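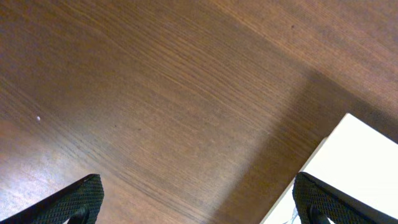

What makes a television serial different from a long film? A serial is built around its breaks, so that each episode has to satisfy us a little and leave us wanting the next one.

We shall start gently, with a family drama called Vestudetti, set in the harbour town of Memville and told over 2 seasons. It is a good one to learn from - it takes its time, and so may you. 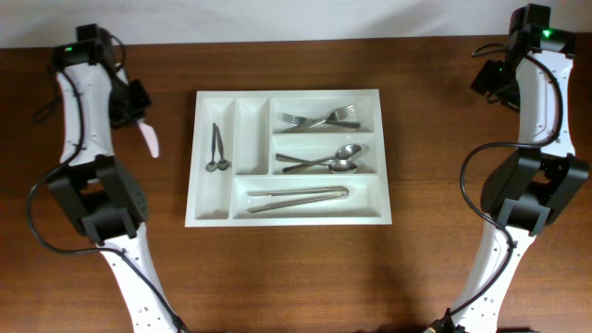

A reader of our last edition wrote that she found the opening episode slow, and wondered whether the quarrel over the boatyard might have come sooner. Keep her remark beside you as you read the notice below, which greeted the launch.

Memville, 10/4/21 - Takudus has begun showing Vestudetti, the saga of the Bensaid family, with 4 episodes released together.

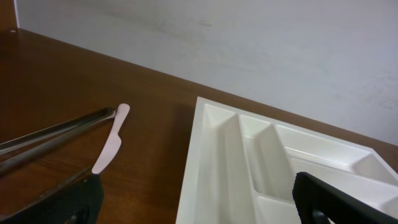
MEMVILLE, April - The second season of Vestudetti opens with the boatyard sold and both sisters claiming the money.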